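Can a Gripper Pick Up a Jacket?
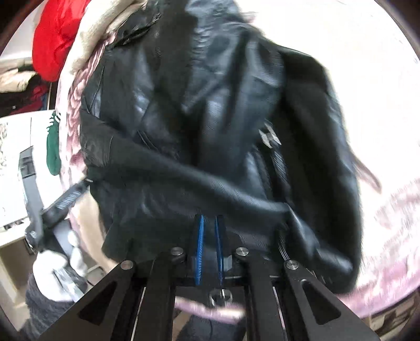

Last changed: 12/18/25

Picking up a jacket. Easy for you. Hard for a robot! A block stays the same shape. A jacket flops, folds and bunches up, and leather is slippery too.

So at Hunuvach, Theda Meinecke and Anca Munteanu try out grippers. A gripper is a robot's hand. These ones you hold yourself, no robot arm yet.

Look at the blue fingers. Two of them, narrow and flat. See the little teeth on the insides? Teeth help with grip. Like the bottom of a sneaker.

Off to the left is a second gripper, with a gloved hand holding it. Two grippers, one jacket. Team work!

What they compare:
Fingers with teeth, fingers without.
Squeezing hard or soft. (Too hard can mark the leather.)
Grabbing a sleeve or grabbing the collar. Sleeves slide more, Anca says.

The camera rides on the gripper, so it sees what the fingers see. Later a robot can learn from the pictures. It needs lots. Theda's list has 746 tries on it and she wants 973 befor the winter break.

Try it at home: two rulers, one in each hand. Pick up a T-shirt. No fingers! Now fold it. Tricky, right?

Next page: socks.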